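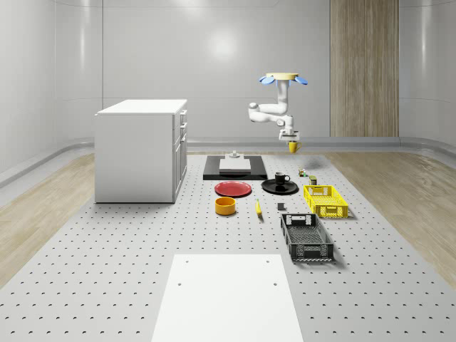
## Notes on the Halim mandate

The trustees of the Wirnberg pension scheme confirmed in October that they will commit 200 million euros to Halim, the mid-market buyout fund managed by Kosetti. It is the scheme's first direct commitment to a manager of this size. I have followed Wirnberg's private markets programme for some years, and the decision deserves more attention than the short notice it received.

Until now the scheme has gained its exposure through funds of funds. That arrangement suited a small investment office, but it carried two layers of fees, and members had begun to ask about them at the annual meeting. According to the papers sent out beforehand, the new commitment will be drawn down over 5 years, with a reduced management charge on any part not yet invested.

Annick Tessier, who chairs the investment board, told members that the selection had been made after a full tender. Eleven managers submitted proposals and three were invited to interview. She did not name the unsuccessful firms, and I think that was proper.

### The question of scale

Wirnberg has 3777 members, of whom just over 3000 are still paying in. A scheme with that profile can afford to wait for its returns. It can also afford some unevenness along the way, provided that pensions in payment are covered by the bond portfolio — as they are at present, with a modest margin.

My reservation concerns concentration. Halim expects to hold between eight and twelve companies, and its predecessor fund, Jutow, owed much of its result to a single sale. Yanti Wijaya put this point to the board in writing and received a courteous reply, which referred her to the limits in the partnership agreement. Those limits cap any one holding at a fifth of the fund. I would have preferred fifteen per cent.

### Reporting

The board has undertaken to publish fees and net returns for the mandate each year, in the same table as the listed equity portfolios. Carried interest will be shown on a separate line. The first figures are due with the next annual report, and I shall set them beside the Jutow figures when they appear.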